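Lectura: 4 minutos

¿Sirve de algo que a mi hijo adulto le hayan puesto "trastorno de acumulación" después de una sola consulta?

Mi hijo tiene treinta y pocos y vive solo. En noviembre fue a una primera visita en un centro privado, Lirier, por ansiedad, y salió con un informe de dos páginas donde pone "trastorno de acumulación, leve". La visita duró menos de una hora y nadie ha pisado su casa. Le pasaron un cuestionario en una tableta, le salió una puntuación por encima del corte y listo.

Yo sí he estado en su casa. Tiene muchas cosas, sobre todo libros, ropa y trastos de cocina que heredó de mi madre. Se puede cocinar, se puede dormir en la cama, se abre la puerta sin empujar nada. Le cuesta tirar, eso no lo discuto. A mí también me cuesta. Le han propuesto un programa de 8 sesiones que se llama Prelness, a pagar por adelantado, 300 euros.

Mis dudas son dos. Primero, si se puede diagnosticar esto así. Segundo, si el hecho de que figure en un manual desde hace unos años significa que está tan claro como lo pintan, porque cuando yo estudié enfermería era como mucho un rasgo de otra cosa. No quiero quitarle a mi hijo una ayuda que necesite, pero tampoco que cargue con una etiqueta por culpa de una tableta.

Samah Kettani

Soy psicólogo, aunque ahora trabajo en otra área, así que toma esto como opinión de alguien que conoce el paño y desconfía un poco de él.

A lo primero: un cuestionario es un cribado. Sirve para decidir si merece la pena preguntar más. El diagnóstico pide otras cosas: dificultad persistente para desprenderse de objetos, malestar al hacerlo, una acumulación que llega a impedir el uso normal de las habitaciones y un deterioro o sufrimiento importante. Si se cocina en la cocina y se duerme en la cama, el criterio del espacio queda cojo. Hay una salvedad, y es que a veces la casa está despejada porque otro la despeja. Pregúntate si alguien le ordena (tú, por ejemplo). Tampoco hace falta una visita a domicilio en todos los casos, pero sin fotos, sin un familiar que informe y en una sola hora, yo habría escrito "a valorar" y me habría quedado tan tranquilo.

También hay que descartar lo demás. Depresión, un TOC, un déficit de atención, un duelo. Mencionas de pasada que heredó las cosas de tu madre. ¿Cuándo? Guardar la vajilla de una abuela que acaba de morir me parece lo más corriente del mundo.

A lo segundo: el trastorno de acumulación entró como categoría propia en el DSM-5, en 2013, y antes se consideraba casi siempre dentro del obsesivo-compulsivo. Hubo razones razonables para separarlo, entre ellas que mucha gente que acumula de verdad no tiene obsesiones ni compulsiones de otro tipo y que responde peor a los tratamientos habituales del TOC. Así que humo no es. Pero una categoría puede estar bien pensada y aplicarse fatal, y el adjetivo "leve" en un informe privado que viene grapado a un presupuesto me pone en guardia.

Lo que yo haría: pedir por escrito en qué criterios se basan, no pagar nada por adelantado y que él consulte con su médico de cabecera, llevando el informe. Que vaya él. Es adulto, y me da la impresión de que aquí la única que ha preguntado eres tú. ¿Qué opina tu hijo? Puede que la ansiedad por la que fue siga sin atender.

Renzo Marras

Pues yo hice un programa parecido, el de Vastach, y me fue bien. No entiendo tanto recelo con las etiquetas, a mí me quitó un peso de encima saber que tenía nombre. Eso sí, en el folleto ponía que lo habían probado 2877 personas y cuando pregunté resultó que habían terminado 153. El resto, vete a saber. El terapeuta era majo y me enseñó a decidir cosa por cosa, empezando por las que menos me importaban: primero papeles, luego la cocina y al final lo sentimental. Sigo teniendo más de lo que uso, pero ya no discuto con mi hermana por ello. Mira también el libro de Hafþórsson si lo encuentras en la biblioteca, los capítulos prácticos se salvan y la teoría te la puedes saltar.

usuario_lucerna

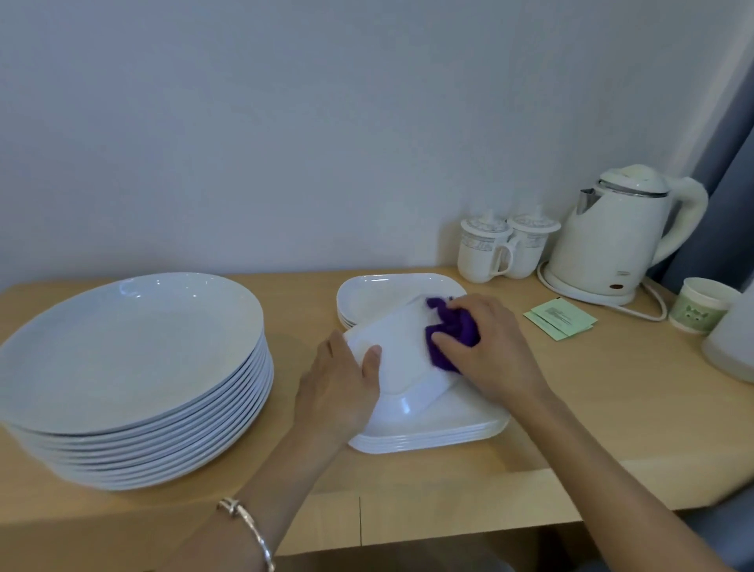
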